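Nivness 2 Grain Mill
Wevow Kitchen Tools

Home / Mills and Grinding / Nivness 2

Price: 788 euros, tax included
Availability: in stock at the Clernton workshop
Order number: NIV2-H

The Nivness 2 is a table mill for grain with two stone discs and a hand crank. It is made for households which bake bread often and would like to have fresh flour without the noise of an electric machine. It grinds wheat, rye, spelt, barley, rice, millet and dry corn. The housing is beech, the crank is steel, and the stones are a ceramic bound mixture that we buy from the company Panagiotou, with whom we have worked since the first model.

We have kept the shape of the older Nivness. What is changed is inside. The bearing is now closed, so that flour dust does not come into the grease, and the setting ring has a stop at the finest position. Many customers of the first model wrote to us that they turned the ring too far and heard the stones touch each other. With the stop this can only happen if the stones were put back in a wrong way after cleaning. Please read the part about cleaning before you open the mill for the first time.

What is in the box

The mill, completely assembled
Crank with beech handle
Table clamp with two cork plates
Flour drawer, 1000 ml
Brush for the stones
Small key for the bearing cover
Instructions in English, Dutch and Danish

The lid of the hopper is not in the box any more. It is sold separately, see Accessories.

Technical information

Drive: by hand, right or left side
Hopper: holds 900 g of wheat
Drawer: 1000 ml
Stones: ceramic bound, flat, can be replaced
Housing: solid beech, treated with linseed oil
Setting: without steps, from very fine to coarse
Suitable for tables and worktops with a straight edge

The drawer is smaller than the full hopper needs. Flour takes more space than grain, and fine flour takes more space than coarse flour. If you grind a full hopper on a fine setting, you must empty the drawer in between. A flag on the left side of the drawer comes up when the flour has reached the top. Do not continue after this, as the flour will then be pressed back toward the bearing.

How it grinds

For a fine bread flour you turn the ring clockwise until the stop and then back by one finger width. Begin to turn the crank before you open the slide of the hopper. The grain should fall while the stones are already moving. With wheat the crank goes evenly and you can talk to somebody while you do it. Rye is a little heavier. Corn is the heaviest, and we recommend to grind it two times: first coarse, then again on a middle setting.

For porridge or for cracked grain you open the ring until the grain is only broken. The result is not completely regular. Some fine flour will always be in it, and you may sift it out with a normal kitchen sieve if you do not like it.

Do not use the mill for coffee, nuts, linseed, sesame, poppy seed or any other thing which contains much oil. The oil closes the surface of the stones and they become smooth. Also not suitable are spices, if you want later to grind a flour without their taste. Moist grain is a problem too. Bite on one kernel: it should crack. If it becomes flat between the teeth, spread the grain on a cloth for one night and try again the next day.

From our test baker

Jolien De Smet has baked with the Nivness 2 during one winter, before we began to sell it. She kept a notebook and we print a part of it with her permission.

"The first loaf was dense, and this was my own fault. I had used the same amount of water as with the flour from the shop. Fresh whole flour drinks more and it drinks slower. I now mix flour and water in the evening and put the sourdough to it in the morning. The crumb is much softer since I do it like this.

I was afraid that grinding would be boring. I grind while the oven becomes hot. My arm was tired in the first week and later I did not think of it any more. The handle I would like a bit thicker. For pancakes I take half spelt and half rice, both fine, and then the dough must rest a little.

One complaint: the clamp left a mark on my old table, because I had forgotten the cork plates in the box."

We have listened to the remark about the handle. A thicker one is planned and will be possible to order from July. It fits on every crank of the Nivness 2 and also on the crank of the first model.

Where to put the mill

The mill needs a table or worktop that does not move. The clamp holds on straight edges only. On a rounded edge it seems to sit well, but after some turns it begins to walk. A table with a drawer directly under the top is often not suitable, for the screw of the clamp has no place there. Look also under the worktop before ordering, many have a thin strip behind the front edge and the clamp should not press on it.

Think of the crank too. It needs a free circle at the side, and the person who turns it needs to stand with the feet a little apart. In a small kitchen the dining table is usually the better choice than the worktop. Keep the mill away from the stove and the sink. Steam is bad for the grain in the hopper, and beech works when the air is changing between moist and dry.

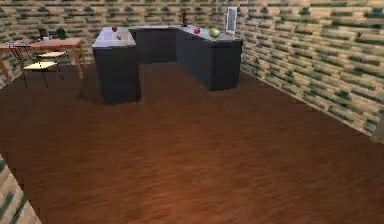 Compact kitchen and dining area with wooden floor and tiled walls. Computer rendering.

If flour falls on a wooden floor, sweep it up dry. With a wet cloth it becomes a paste and goes into the joints between the boards, and there it is very difficult to get out. A soft broom is better than a vacuum cleaner with a paper bag, as fine flour closes the bag quickly.

Cleaning

In normal use you do not need to open the mill. Brush the outlet after each use and leave the drawer open for some time so that air can come in. Once in a season, or when you change from grain with gluten to rice or millet, you should clean the stones.

Turn the ring to the left until it comes free. Lift out the upper stone and lay it with the grinding side up. Brush both stones from the middle to the outside. Water must never be used, neither soap. Put the upper stone back so that the notch is above the small pin, and turn the ring slowly by hand. If you feel a resistance in the first turn, take it off and begin again.

Please note for persons with celiac disease: the mill can not be cleaned so well that no trace of gluten is left. If you need flour free of gluten, use one mill only for this and never put wheat, rye, spelt or barley into it.

The wood may be oiled when it looks dull. Use linseed oil in a thin layer, only on the outside, and wipe off what is too much. Spread the used cloth flat outdoors to dry before you throw it away, as cloths with linseed oil can catch fire by themselves when they are folded together.

Accessories and spare parts

Hopper lid, beech
Pair of stones, fine
Pair of stones, for corn
Cork plates for the clamp
Drawer, 1000 ml
Closed bearing with key

The corn stones have deeper channels. They are not necessary for occasional corn, but who makes tortillas or polenta every week will be happy with them. The closed bearing does not fit into the first Nivness. We are sorry about this, the housing was bored narrower at that time.

Delivery and repair

Each mill is turned by hand and tried with wheat before it leaves Clernton. You can therefore find a little flour in the drawer. Throw away the first handful that you grind at home, it takes the last stone dust with it.

Repairs are done by Halldóra Damgaard in our own workshop. Write to her before you send the mill, and tell which sound it makes and what you have ground last. Very often it is only a stone which sits beside its pin, and then you can save the postage. When you send it, take out the crank and wrap it separately. Please do not leave grain in the hopper.

Orders that reach us until 21st February are sent with the old instruction sheet. The drawing of the notch in it is printed as in a mirror. The text beside it is correct, and the new sheet can be requested by mail free of charge.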